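Speaker notes, Grasamden meeting, March. Talk: Can it clear the table yet?

Slide 1. Title. Thank Min-kyu Ra for the slot. Questions at the end, except on definitions.

Slide 2. What counts as a chore. Working definition from Hyun-seo Jang: a job with a start state that was not prepared for the machine, and an end state that a person in the house would accept. Folding one towel on a cleared bench fails the first half. Leave this slide up while people read it.

Slide 3. Shop floor first. The Lotholm line puts lids on tubs. Same tub, same lid, same height. 95 per cent of lids seated without help over a shift - do not say "solved", the remaining lids still need a person standing there. Volodymyr Palamarchuk has the stoppage log if anyone asks.

Slide 4. Household trials. 40 attempts at clearing mixed items from a table into a container. 23 finished with no one stepping in. Read both figures out. Most of the failures were at the grasp, fewer at the release. Soft items fold between the pads. Curved ones roll when the first finger touches.

Slide 5. Table work. Pause here.

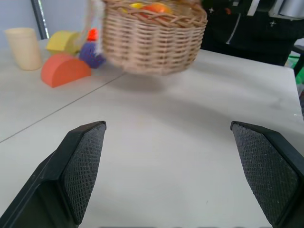
Containers are harder than blocks. A rigid block stays where the planner thinks it is. A basket swings when lifted, its rim hides what is inside, and the contents shift the weight. Wrist view alone loses the far side of anything wider than the gap between the fingers. Ju-won Yang's point: force sensing at the pads tells you that contact was made, and very little about what was touched.

Slide 6. Time. A person clears the same table faster, every time. Clistier quote cycle time without resets; ours includes them. Say so before showing the bars.

Slide 7. Answer to the title. Lids, yes, with a minder. Tables, sometimes. Kitchens, no. Next round uses 2 arms, Hyun-seo Jin running it. Skip slide 8 if past twenty to four.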